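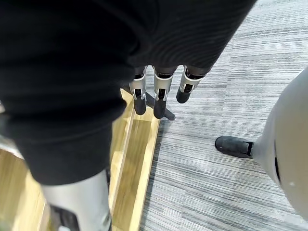
Black fabric hanging in soft folds.

Nodumia Opens Textile and Shoe Take-Back Program in February

13 January 2022
By Nodumia Press Office

Print this page | E-mail this page

Nodumia will start taking back worn clothing and footwear at its 30 stores in February. Customers can bring up to two bags per visit, and items from any maker will be accepted.

The program follows a trial in Grulta that brought in 825 bags. Some 80 percent of the contents could be worn again and went to resale shops. The rest was sent to the Vaven sorting plant for use as padding and insulation.

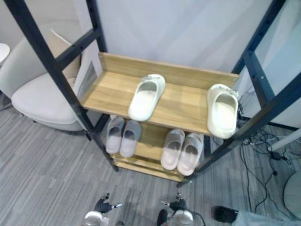
A pair of off-white slides on a black metal rack with wooden shelves.

Shoes should be tied or clipped together in pairs. Slides, sandals and boots are all accepted – ski boots and skates are not. Clothing should be clean and dry. 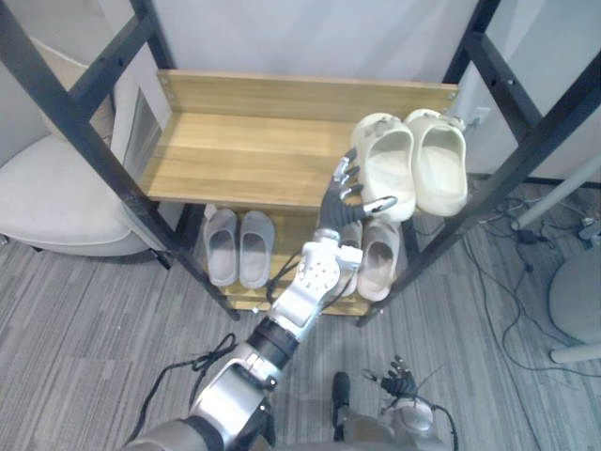 Cream-colored slides on the upper shelf of a shoe rack.

Customers will get a store credit of $2 per bag, good on any purchase. The Dinu store will open its collection point first, with the others to follow by the end of the month.

Recent releases
Nodumia Extends Winter Store Hours
New Repair Counter Opens in Grulta
Vaven Plant Adds Second Sorting Line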